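Subject: Re: [stanent-admins] Reset mails nobody asked for
From: Anjani Setiawan
To: stanent-admins

On Tuesday the Ekedby office wrote:

> Since this morning we have had people forwarding us password reset
> mails from the Testen portal. They say they did not ask for them.
> The mails look real, the link goes to our own domain and the sender
> checks out. Is this phishing, or is somebody actually trying to get
> into the accounts? I have told everyone not to click anything. Do
> we need to force new passwords for the whole office?
>
> Also, two people say they got a text message with a login code while
> they were at lunch.

The mails are real. They were sent by our own server. Somebody has a list of our addresses and is feeding it into the "forgot password" form, one address at a time. The form does not need a login, so anyone can do that.

I went through the portal log last night. There were 1109 reset requests between 2 a.m. and 9 a.m., and nearly 300 of them were for addresses that exist here. The rest were former staff or plain guesses. None of the reset links were opened, so as far as the log goes no password was changed that way.

The text messages are the part I would worry about. The portal only sends a code after the correct password has been typed in. If a person gets a code they did not ask for, their password is known to somebody else. I found 37 accounts where that happened, six of them in Ekedby. The codes were not entered, so those logins did not go through. I have locked all 37 and will mail the names to each office separately, not to this list.

So, to answer the question: no, please don't force new passwords for everybody. The locked accounts need one, and the people behind them should also change it anywhere else they used it. My guess is that the passwords came out of some other site's leak and were tried here.

What I have changed on the server:

The reset form now gives the same reply whether or not the address exists. Before, it said "no such user", which is how you sort a list of guesses into a list of real accounts. That was reported in Bugti a while ago and I closed the ticket as low priority. I have reopened it.

Requests are limited per network address. This will slow them down but not stop them if they spread it out.

Old accounts are disabled. Please send me the leavers each month from now on. Some of the ones I found had been gone a long time – one still had admin rights.

If somebody phones and asks for a code, the answer is always no, also if they say they are me. I will not ask for one by phone, mail or chat.
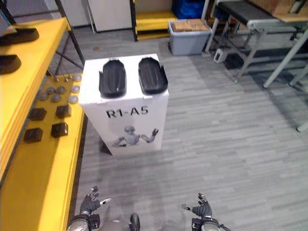 Locked users can only get back in with a recovery code or a hardware key, and you hand those out in person. Check the staff card first and write the key's serial number in the ticket. If you are picking up spare keys at our place, they are in the storeroom in a gray envelope. Go to the yellow shelving and look for the white box standing on the floor with R1-A5 and a robot printed on the front. The envelope is on the shelf nearest to that. Leave the black things on top of the box where they are, and sign the sheet in the envelope before you take any keys.

Anjani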